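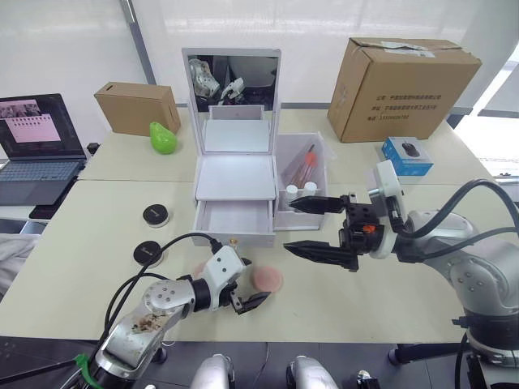

*Two arms over the table, pink sponge on the left.*

13/06/2019

I had jury duty at the Milum courthouse last week. They called 200 of us and I was number 71. Most of the morning was sitting. 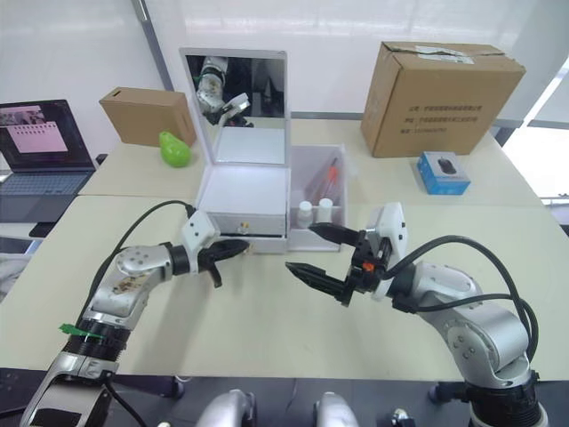
The case was a theft from the Godier warehouse on Serkach Road. The charge listed 552 boxes of printer ink. The defense said the stock count was wrong from the start.

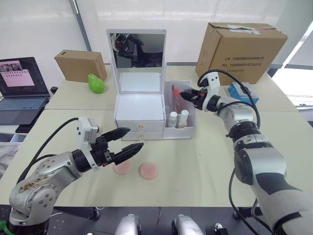 *Left gripper open, two round pink pads below it.*

I got as far as the box before I was excused. My cousin used to work at Godier and the judge asked about that for maybe a minute.
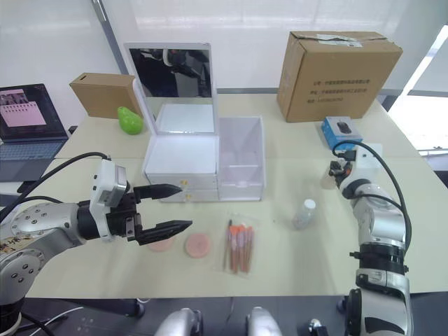 Parking was $20 and they don't pay it back. The trial is set to run again in October if the plea falls through.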